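Week 7: Buying a gripper without getting burned

Okay, last week we did arms, and this week we get to the part I like best, the bit on the end of the arm. By the time you're out working, somebody will hand you a catalog and a budget and ask which gripper to get. So we're going to practice on a real offer, the Kitel starter package from Stokar. I've had it for most of the term and I have opinions.

What you get for your money

The package is a three-finger adaptive gripper, a force sensor that sits between the gripper and the wrist, a mounting adapter, cables and a year of phone support. The arm is extra. Stokar will also sell you an on-site setup day, and Gudrun Diekmann from their training side was kind enough to send me the outline for it. It's a good outline! If you've never bolted anything to a robot before, I'd pay for the day. If you have, the manual gets you there (skip chapter 2, it's all safety stickers).

The thing I kept bumping into was cable routing. The printed guide gives it half a page, and I spent a whole Saturday on it. Leave more slack than you think you need, then turn the wrist through its full range by hand before you power anything up.

Three fingers or two?

Cidum makes a two-finger model that costs a good deal less, and for boxes and blocks it's a perfectly sensible buy. I only start to want the third finger for round or lumpy parts. Noeline Bright ran both last year for her project, a total of 788 picks on mixed parts, and her write-up is in the course folder. Read the section on dropped parts, and look at how she decided what counted as a drop – that's where most reviews get sloppy.

The acceptance test

Whatever you buy, test it before you sign for it. Mine takes some 70 minutes and needs a table, a small digital scale and a few wooden cubes. Go through it in this order:

1. Weigh each test part and write the number down, with the part's name next to it.

2. Set the fingers wide open and bring the tool down, pointing straight at the table. Stop while the tips are still a little above the surface and check that you have room on every side.

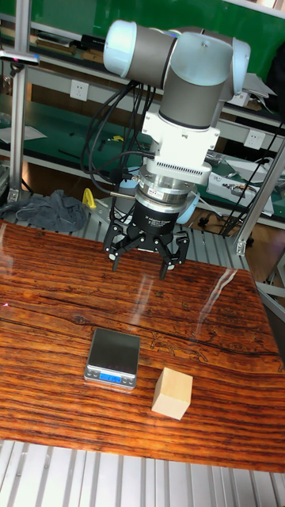
3. Zero the force sensor with nothing in the fingers, then pick up one part and compare the reading with the weight from step 1.

4. Repeat with the other parts, and do at least one pick off-center on purpose.

For Thursday's lab, bring your filled-in sheet from steps 1 to 4 and one question you'd want Stokar to answer before you placed an order.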